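Ultham Fold
Grasp planning and wrist perception for cloth, packets and other things that won't hold still
By Jonalyn Soriano
Jul 10, 2018
113 shares | 2 comments

Most grasp planners were raised on blocks. Give them a block and they are magnificent. Give them a serviette and they fit a tidy box around it, aim for the middle of the box, and close the fingers on whatever happens to be there, often the table.

Ultham Fold is the planner we wrote after a long winter of watching that happen. It sits between your camera drivers and your arm controller, takes in a wrist view and a room view, and hands back a short ranked list of grasps along with how much it believes in each one. It doesn't replace your motion stack. It would make a poor motion stack.
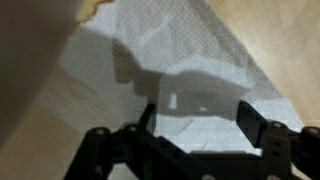 Fold starts by looking for ridges. The ridge finder works on the wrist stream alone, and scores each raised bit of fabric on height, length and whether two fingers could get either side of it without scraping the surface underneath. Texture helps it a lot. A cloth with a fine, regular dotted pattern gives it something to track as the folds bend, where a plain glossy one gives it very little. Shadow is the old enemy. The gripper throws a big blocky grey patch right across the folds it's meant to be reading, and earlier builds were fond of treating the edge of that patch as the best ridge on the table. Fold now predicts its own shadow from the joint angles and a rough guess at the light, then marks down any edge that matches. You can switch this off if you miss the old behaviour.

Output is a plain list. Every candidate has a pose, an opening width, an approach direction, a score, and a reason code you can read without a lookup table. "Ridge too flat" means the ridge is too flat.

The room side

The second half of the package is the scene layer, which we call Clanden for reasons lost to an early meeting. Clanden keeps the slow map: where the table stops, which chairs are in the way, what the arm should never swing through. It updates when something moves and otherwise leaves the processor alone. 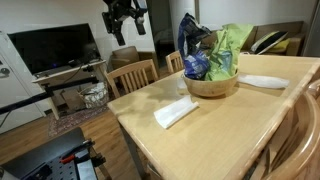
Clanden does not try to name everything. We went down that road with version one and ended up with a label list of 3,000 entries and a program that agonized over the difference between a stool and a side table while the arm waited. The current version has a small set of behaviour classes: rigid, soft, floppy, don't touch. You can add your own classes in a text file. Ilness Robotics, who tested the beta for us, added one called "ask Baluyot", and it works as well as any of ours. (Baluyot is their lab lead. He has asked us to make the class harder to add.)

Edges get special treatment. Table rims with a raised or rounded lip are stored as a curve, so the planner won't plan a sideways drag into one and act surprised.

Packets

Crinkly bags were added in this release by popular demand, meaning two customers and one of them was loud. A bag in a bowl has a stiff-looking top that is mostly air and a bottom you can't see. Fold treats the top as a handle of doubtful quality, plans a pinch at low force, and asks for a second look after the first few millimetres of lift. If the shape has changed more than expected, it re-plans or gives up, depending on how you've set the patience value. The default patience is 2. Higher numbers are allowed and make for a long afternoon.
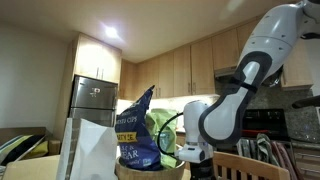 Cables are the other thing people write in about. Any cable running along the outside of your arm can be declared in the setup file as a soft loop with a rough length, and the planner will keep it out of the view and off the work as best it can. It's a best-effort feature. Please don't use it in place of a cable tie.

What you get

The planner, the scene layer, a log viewer, and 900 recorded grasp attempts to test your setup against, including a generous helping of failures. The log viewer steps through any attempt with both camera views side by side and the candidate list underneath, in colours we've checked can be told apart on a bad projector.

What you need

A two-finger gripper, one camera at the wrist, at least one watching the room, and joint angles with decent timestamps. If your timestamps are not decent, the installer will say so, and keep saying so.

Suction cups are not supported. Three-finger hands are planned for August, and we would not book travel around that.

Licences are per arm. Write to the Ultham desk for a quote and tell us what you're trying to pick up.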